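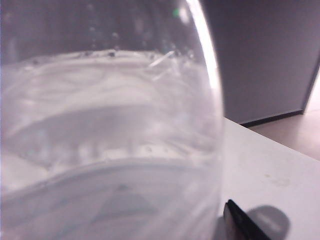 On Keeping a Household Water Supply

Feb 2, 2025

Readers of this blog will know that I served for many years in the records office at Stovbridge, and that I tend to write about domestic matters in the manner of a memorandum. The present entry is no exception. It concerns the storage of drinking water at home, a subject on which I have received several letters following the interruption of service last July.

The interruption affected the upper part of town, including Kramer Street and the lanes behind it. Service was restored on the second evening. Households with a supply on hand were inconvenienced, and those without one stood in line at the school. My own household fell into the second group, and I have since adopted the arrangements set out below.

Quantity. The usual advice is one gallon per person per day. I found this adequate for drinking and simple cooking but not for washing dishes, and I now keep a separate reserve for that purpose. Rosemarie Janssen has written to say that her two dogs were left out of her first calculation. Pets should be included from the start.

Containers. Only containers made for food or drink should be used. Milk jugs are a poor choice, as traces of milk are difficult to remove and the seams tend to fail. Each container should be washed with dish soap, rinsed, sanitized and rinsed again before filling. Glass is acceptable where it can be kept on a low shelf, although I do not use it myself - the cellar stairs are steep.

Labeling. Every container is to carry the date on which it was filled. I write this on masking tape with a laundry marker and place the tape on the shoulder, where it can be read without moving the row. Bastian Ostermann prefers a sheet pinned to the cellar door. I tried his method for one season and found that the sheet and the shelf did not agree.

Rotation. Water drawn from the tap and stored at home is replaced every six months. The old water goes to the houseplants, or to the rain barrel in warm weather. Store-bought water is kept unopened and used by the date on the package.

Location. A cool, dark place is best, away from gasoline, paint and garden products. I measured 78 degrees in the attic on an ordinary spring afternoon and have ruled it out. Weight must also be considered, and a full shelf should stand directly on the floor.

Ilse Ehlers has asked whether a filter pitcher may take the place of stored water. It may not, as a pitcher must still be filled from somewhere. Her second question, on the hard water in the lower part of town, calls for a longer reply, and I will take it up once I have read through the old notices from 2000. Theda Gerlach has kindly offered to lend me her copies.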